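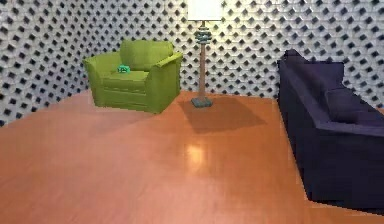
Week 4, reading a small town budget

Okay, so last time I promised you we'd get to Skernota, and I keep my promises (mostly). Grab the handout with the water fund on it. The town bills 1,036 accounts, and 81 of them are behind — that's the line I want you to circle.

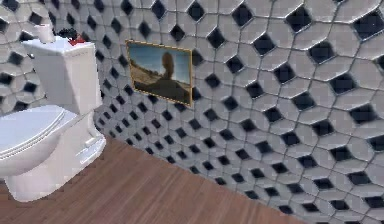 Now look at Dola, the next town over. It has only 239 accounts but the same size pump to pay for, so guess whose rates are higher! Bring your own rate table for Prevosness on Thursday, and please show your math.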